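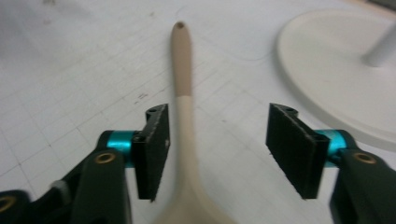
A wooden spoon with a two-tone handle and a hole for hanging.

Every few months somebody tells me to throw away my wooden spoons. The advice arrives in magazine columns, in the chatter at the till, and most recently on a leaflet that came free with a set of silicone spatulas from a kitchen shop in Plendlow. Wood is dirty, it said. Wood harbours things. Replace yours every 2 years, or better still, never buy another one.

I would take this more seriously if it came from someone who was not selling spatulas.

I have used the same big spoon for porridge, jam and stew since I moved to Dremton, and it has never made anyone ill that I know of. That proves very little, I admit. But the leaflet proved less. It gave no source and no reason why two years should be the limit and not five, or eleven. A spoon that stirs custard once a month and a spoon that goes into a curry every night were to be binned on the same day.

The other camp is hardly better. There are people who talk about wooden spoons as if they were violins. They oil them, they rest them, they will tell you about the grain. A stall at the Sastry market last August had a plain stirring spoon in olive wood for £40, and the card beside it spoke of a relationship with the cook. I have a relationship with my cooker too, but I was not charged extra for it.

What do we want from a spoon? It should be long enough to keep your knuckles away from the steam. The bowl should be wide enough to shift what is at the bottom of the pan. After that I become doubtful very quickly. Take the hole at the end of the handle. Almost every cheap spoon has one, and in most of the kitchens I have stood in, the spoons live in a jar or a drawer. I put up a row of hooks once. Within a month the hooks held a calendar, a bag of bags and a pair of reading glasses, and the spoons were back in the jar.

Or take the darker end, now so common on handles. I have nothing against the look of it. I object when the packet starts making claims. The Mostodine range, which our hardware shop stocks by the armful, promises a "comfort zone" at the end of the handle. I tried one for a fortnight. I held it lower down, where I hold every spoon, and the comfort zone stuck out behind my hand and took no part in the cooking.

So I keep mine, and I look after it lazily. It gets washed in hot water with the rest and stood up to dry. It does not go in the dishwasher, although I have friends whose spoons go in every night and seem no worse for it – a bit furry, perhaps. If it splits I will throw it out, and I expect to be able to spot a split without a leaflet.

The spatulas, in fairness, are very good at getting the last of the batter out of the bowl. One of them already has a nick in its edge. I have looked on the back of the packet to see when I am supposed to replace it, and there is no mention of that at all.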